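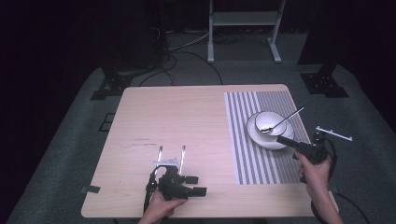 White bowl and saucer on the striped placemat, spoon in.

Placemats, and how I finally got mine to behave

I own way too many placemats. My neighbor Rokeya Gamage says I could open a diner, and she's only seen the ones in the kitchen drawer! After years of curled corners and mystery stains, these are the habits that have stuck at my house.

Shake first, wipe second. Crumbs plus a damp cloth makes paste, and paste gets into every little groove of a woven mat. I take mine to the back door after breakfast and give them a good snap over the step.

For the wipeable kind, a drop of dish soap in warm water does nearly everything. Turmeric and tomato sauce need more help, so I spread on a paste of baking soda and water, leave it while I do the dishes, then rub gently in circles. Go easy on printed mats (I took half the lemons off a lovely one by scrubbing too hard, and I'm still annoyed).

Cloth mats go in cold with like colors. Striped ones, dark with white, get a color catcher sheet the first 3 times through the wash. I pull them out a bit damp and iron them on the back, and they lie so much flatter than if I let them dry all the way.

Curling corners! Roll the mat the opposite way, hold it with a loose rubber band overnight, then put it under a stack of cookbooks. Vinyl mats relax faster if they've had a few minutes in warm water first. Not hot, please.

Storage: flat if you have a drawer wide enough. I don't, so I hang mine from pants hangers inside the pantry door, two to a hanger, with a scrap of felt under each clip so it won't leave a dent. There are 9 hanging there right now and the door still shuts, just.

Check the underside once in a while too. Grit gets trapped there and scratches a wood table every time somebody slides their soup closer. I wipe table and mat both, and let the table dry before the mat goes back down.

And when one is truly past saving, cut it up for drawer liners or put it under the dog's water dish. Mine from last April is under the olive oil bottle, catching drips.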